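洗面所の排水口のにおい、どこから手をつければ?

投稿者:みずたま 2024年9月21日

築19年の賃貸に2月から住んでます。洗面所(トイレと同じ部屋)がとにかく臭う。下水っぽいというか、ドブっぽいというか。朝いちばんがひどくて、昼はそうでもない。

やったこと。
パイプ用の液体洗剤、2回。効いたのは翌日まで。
重曹とお酢。シュワシュワして終わり。
ヘアキャッチャーは毎日掃除。
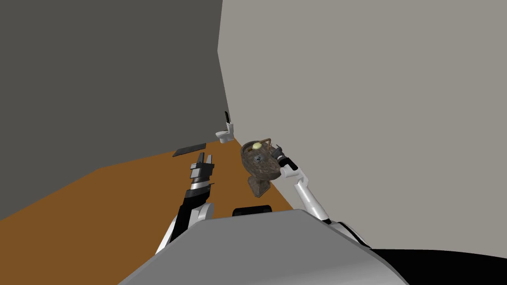
管理会社(Hominden)に電話したら「まず市販の洗剤で様子を見てください」とのこと。いや、もう見たんですけど…。業者を呼ぶと自己負担になるかもと言われて、できれば自分で何とかしたいです。工具はプラスドライバーくらいしかないです。順番とか、これだけはやるなとか、あれば教えてください。急ぎめです、来週母が泊まりに来るので。

Azlan Tambunan

設備屋で働いてました。今は別の仕事。急ぎで書くので雑ですみません。

朝ひどいなら、まず封水を疑います。洗面台の下のS字に曲がった管(Sトラップ)、あそこに水がたまって下水の臭いをふさいでる。水が減ると臭いが上がってくる。夜寝る前にコップ2杯の水をゆっくり流して、朝の臭いが変わるか確認。変わるなら封水切れの可能性大。髪の毛が管に引っかかって、水を吸い出してることもあります。毛細管現象ってやつ。

次に床。洗面台の下の扉を開けて、排水管が床に入るところを見る。白か黒のゴムのキャップがはまってるはず。これがずれてたり浮いてたりすると、そこから臭いがだだ漏れ。古い部屋だとゴムが固くなって縮んでることが多いです。押し込んで直ればラッキー。隙間が残るなら配管用のパテで埋める。ホームセンターに売ってます。粘土みたいなやつ。管の周りにぐるっと、指で押し付けるだけ。

それでもダメならトラップの掃除。
下にバケツを置く。ナットを手で回して外す(固ければゴム手袋)。中のヘドロを古い歯ブラシで落とす。パッキンの向きを覚えておいて、元どおりに戻す。最後に水を流して、漏れがないかティッシュで拭いて確認。

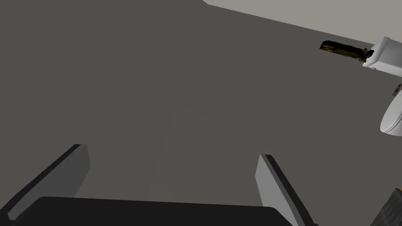
やるなは一つ。塩素系の洗剤を使うときに、お酢やクエン酸を一緒にしない。ガスが出ます。重曹とお酢をやったあとなら、しっかり水を流して日を改めてください。あと熱湯もだめ。塩ビ管が変形します。お湯は60度までで。

賃貸ならパッキンの劣化は大家さん側の負担になることが多いので、管理会社には「洗剤は試した、床の接続部に隙間がある」と具体的に言ったほうが話が早いです。写真も撮っておいて。

とうふ屋の裏

うちも同じでした!洗剤いろいろ買って全部ムダ。結局オーバーフローの穴でした。洗面ボウルの上のほうにある小さい穴、あそこの中がヌルヌルで真っ黒。細いブラシ突っ込んで、泡タイプのカビ取りを吹いて、しばらく置いて水で流す。それだけでだいぶ減りました。ブラシは百均ので十分。

あと換気扇。回しっぱなしのほうがいいと思ってたら、窓もドアも閉めきりで回すと逆に排水口から空気を引っぱってくるらしいです。ドアの下に隙間がない部屋だとなりやすいとか。うちはドアをちょっとだけ開けて寝るようにしたら朝の臭いが軽くなりました。

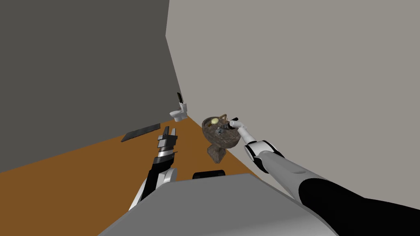 それと便器の付け根も嗅いでみてください(嫌だけど)。同じ部屋だとどっちが臭ってるのか意外とわからないです。ラップで洗面の排水口をふさいで一晩おいて、それでも臭ければ洗面じゃないほう。オーバーフローの穴もテープでふさぐのを忘れずに。

お母さん来るまでに直るといいですね。

sora_712

引っ越せば解決

みずたま

皆さんありがとうございます。扉開けて見たら、床のゴムのキャップが完全に浮いてました…。押しても戻ってきてしまうので、明日パテ買ってきまs。オーバーフローの穴も綿棒入れたら真っ黒で引きました。ラップのやつは今夜やります。

引っ越しは更新のときに考えます。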